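Emptying my pockets onto the brown table

November 29, 2021

My mother had a bowl. It was an ugly thing, glazed the color of pea soup, and it sat on the shelf inside our front door for my whole childhood, and into it went every key, coin, bus ticket and hair clip that came through the house. When I got my first apartment she offered it to me and I said no thank you, very politely, because I was twenty-two and thought I was going to be the sort of person who had a clear shelf. I have regretted that bowl ever since. My sister has it now and she won't give it back (I have asked, more than once, and at Christmas).

So I have spent my grown-up life without a bowl, and the job has fallen to the table. If you've been reading for a while you'll know the table, the dark brown one with the shiny top. It came with me from the flat on Durrani Street, and before that it belonged to the couple upstairs, who sold it to me for 40 dollars and helped me carry it down four flights, bless them. It has had a hard life. I used to mind the scratches and I even bought a tin of Drelwood polish to deal with them, and the polish made everything shinier, including the scratches. I've stopped fussing. A table that people put things down on is going to get marked, and I would sooner have people putting things down.

And they do put things down! I can't explain the pull that table has. Anyone who walks in goes straight over and unloads. Phones first, nearly always face down, which I think is good manners. Then keys. Then whatever has been digging into a hip all day. By midafternoon you could open a small shop.

I started thinking seriously about all this in October, after I missed a train to Omevmont because I couldn't find my keys. I was going to see an old school friend and I had packed a lunch and ironed a blouse and generally been very organized, and then I stood in the middle of the room for 13 minutes turning in a circle. They were on the table. They had been on the table the entire time, underneath a folded newspaper, and I had looked at that newspaper and even picked it up once to see the weather. I took the next train and ate my lunch on the platform, and it was a nice enough morning, but I was cross with myself all the way there.

What I've come around to is that keys get lost when they're bare. One plain key on a plain ring slides under things and makes no fuss about it. A big jangling knot of a bunch is harder to lose. I used to laugh at people with more keychain than key, and now I'm one of them, and I've got opinions about it. A loop of cord is the most useful thing you can add, I think, as your fingers find it at the bottom of a bag before your eyes do. After that I like something with a color to it. A little charm, a bit of strap, anything you'd know as yours in a heap. The price of this is that it all tangles, and you'll stand at your own door now and then picking it apart with cold hands. I think that's fair.

Nighat Dogar, who writes to me after nearly every post and whose letters are longer than the posts, has a different system entirely. She has a hook by the door for each member of the household and a label over each hook. She bought a pack of 500 labels from Dollo years ago and I believe she intends to use them all before she goes. I admire it very much. I tried hooks myself for a month and what happened was that the coats took them over, and then an umbrella, and the keys went back to the table like cows going home in the evening.

My own rules, such as they are, have got looser over time. Keys go near the front edge, where you can grab them on your way past. Phones go further back so they don't get elbowed. No newspapers, ever again, and no cups, and I've been known to be quite sharp about cups. Anything that's still there on Sunday night and that no one will own up to goes into a shoebox on top of the fridge, and I'm sorry to say the shoebox is nearly full. There's a single glove in it that I'm fond of by now.

I don't tidy the table during the day. I used to, and all it did was move the muddle along, and people would wander around asking where I'd put their phone. Better to leave things where they landed and let everyone find them with their own eyes. The keys, the phones, the pair of orange and black things standing together at the back, the little green and blue bit of somebody's keychain or whatever it may be, they can all wait.
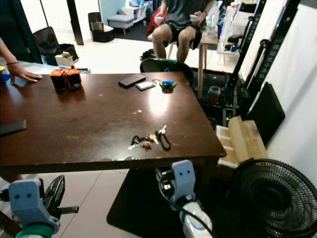 The brown table, with the day's pockets on it.

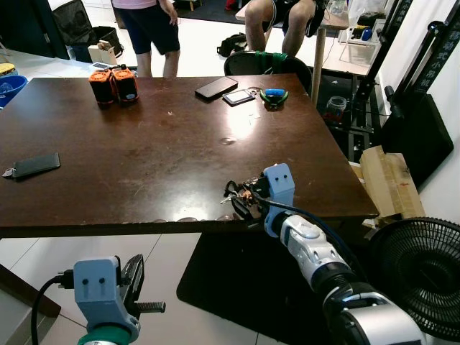

How do you get a big tangled bunch of keys apart without breaking a nail?

Lay the whole bunch flat and loosen it from the outside, starting with the softest piece, usually a cord or a strap. Pull that free first and most of the knot goes with it. If two metal rings have worked into each other, turn one slowly through the other until the gap comes around, and slide a thin coin into the gap to hold it open. Then put the keys you use every day on a ring of their own and clip the rest to it, and you'll have a much easier time at the door. I do mine on a Sunday night, right before I go through the shoebox.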